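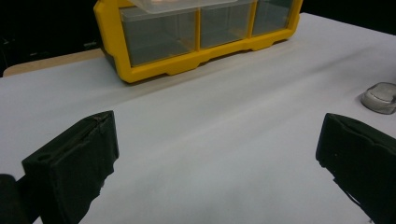
Figure 3. A yellow organizer with three clear drawers in one row, on a white tabletop.

4.2 Small drawer units on shared work surfaces

The second group of objects in our study are the small drawer units which people put on top of a table or a desk. In the first group (Section 4.1) the storage was part of the furniture, and the user could not move it without tools. The units in the second group are different in this respect. They are light, they have no fixed place, and a person can lift one with two hands and put it somewhere else. Figure 3 shows a unit of this kind. It has a yellow plastic body and three clear drawers which are side by side, and it stands on small feet directly on the table.

We became interested in these units during the work at Gullevley, where the craft rooms are used by different groups on different days. In the inventory which we made there in August, we recorded 423 small items that had no permanent place in the room. Most of them were things such as clips, pins, pencil leads, spare buttons, rubber bands and short pieces of thread. The members of the groups told us that these items were "always somewhere", but they often could not say where. The same complaint came up at Ganthorpe, where the rooms are bigger and the cupboards are better. We therefore supposed that the quantity of storage was not the main problem, and we decided to look more closely at the storage which stands on the table itself.

4.2.1 Clear fronts and labels

A drawer can tell the user about its content in two ways. The user can read a label, or the user can look through the material. In the cupboards of Section 4.1 only the first way was possible, as all the doors were solid. With clear drawers the second way is also possible, and in our observations the participants used it much more than we expected before the study.

When a participant searched for an item in a unit with labels, we usually saw a short pause in front of the unit. The eyes moved along the row, and the hand stayed still. In a unit with clear drawers the hand often started to move earlier. Several participants bent down a little to bring their eyes to the height of the drawers and then opened only one of them. One woman from the Sunday sewing group explained it in this way: "I don't read it, I look for the color of the thread." We find this remark useful, as it shows that the name of the category was not important for her. She knew what her thread looked like, and this was enough.

This advantage has a limit. It works well when the content of a drawer has one clear look, for example when all the items are red buttons or all are brass pins. It works badly when many kinds of items are mixed. From the outside a mixed drawer looks like every other mixed drawer, and the participants then opened one after another from left to right. In this situation the labels were faster, provided that somebody had kept them correct. At Ganthorpe many labels were out of date. A drawer with the label "needles" contained chalk, and the group had known this for a long time. For a regular member the wrong label made no difference, but for a new member it was a serious obstacle.

We also noticed that a clear drawer shows its disorder to everybody in the room. Some participants liked this, and they said that it pushed them to tidy up. Others found it unpleasant. Two participants had put a piece of colored paper inside the front of a drawer, so that the content could not be seen anymore. By doing so they turned a clear drawer into a solid one, and after that they needed a label again.

4.2.2 The body of the unit and its color

We did not plan to study color, and our material on this point is limited. However, the participants spoke about it so often that we want to report it. A strong color such as yellow stands out on a white table. When we asked members of the groups to tell us from memory where the drawer unit had been at the end of the last meeting, those who worked with a brightly colored unit answered with more certainty than those who worked with a white or a gray one. We did not measure whether their answers were also more correct, so this result should be read with care.

The color was also used as a name. At Gullevley the participants did not say "the drawer unit" or "the organizer". They said "the yellow", for example in "put it back in the yellow". This short name was understood by all the members of the group, also by those who came to the room only from time to time. The gray unit which was used in the neighboring room never received such a name. It was called "the drawers", and this word was also used for the drawers below the sink, which led to some confusion.

4.2.3 Free surface in front of the drawers

A unit on a table takes space from the table in two ways. First there is the area under the unit itself. Then there is the area in front of it, which must stay free if the drawers are to be opened. The first area is easy to see, and people take it into account when they choose a place for the unit. The second area is easy to forget. In a row of three drawers the problem is larger than in a narrow tower, as the free area must be as wide as the whole row.

In Figure 3 there is bare white surface in front of the organizer. During the meetings we rarely saw such a wide free area. Cups, scissors, phones and half-finished work were moved toward the unit step by step, and the drawer in the middle of the row was usually the first one which could no longer be opened fully. The participants did not clear the table when this happened. They opened the drawer as far as it would go and tried to reach the items with two fingers. When this failed, they often took a similar item from the table and did not return to the drawer during the rest of the meeting.

We think that this behavior explains a part of the 423 loose items in our inventory. An item which is taken from a drawer in the first minutes of a meeting has an easy way back only as long as the front of the drawer is free. After 20 minutes of work, in many of the meetings we attended, this way was closed. The items then stayed on the table until the end, when all the members were in a hurry and everything was collected in one box.

For this reason we tested a very simple change. In 2 of the groups we put a strip of masking tape on the table in front of the unit, at the distance of a fully opened drawer, and we asked the members to keep the area behind the tape free. We gave no other instruction. In the first group the tape was respected for the whole period of the study, and the members themselves reminded each other of it. In the second group the tape was covered with fabric already in the first meeting, and later one corner came off and the strip was thrown away. The second group worked with much larger pieces of material, and the table was simply too small for them. A line on the table cannot help when there is no space on either side of it.

4.2.4 Moving the unit

As we said at the beginning of this section, these units can be moved, and in most of the product sheets we read this was presented as an advantage. The sheets from Hostex and Vasseur both recommend to carry the unit to the place where the work is done. In the rooms we visited this was seldom done during a meeting. The participants were afraid that a drawer would slide out when the unit was tilted, and those who did move it pressed one forearm or the chin against the drawers. The common solution was to pull the unit along the surface without lifting it. How well this works depends on the base. A unit with feet and an open space between them was easier to hold at the bottom than a unit with a flat base, but small items such as pins could also disappear under it. When we lifted such units for the inventory, we found items under many of them, and these are included in our total.

Between the meetings, on the other hand, the units were moved all the time. Each group had its own idea of the right place, and the unit was pushed to the wall, turned by a quarter or put on top of a cupboard. The members of the next group had to find it first. At Gullevley this took little time, thanks to the color, as described in 4.2.2. At Ganthorpe a new member worked for a whole meeting without knowing that the room had a drawer unit at all. We come back to this case in Section 5, where we discuss what should be fixed in a shared room and what can be left to the groups.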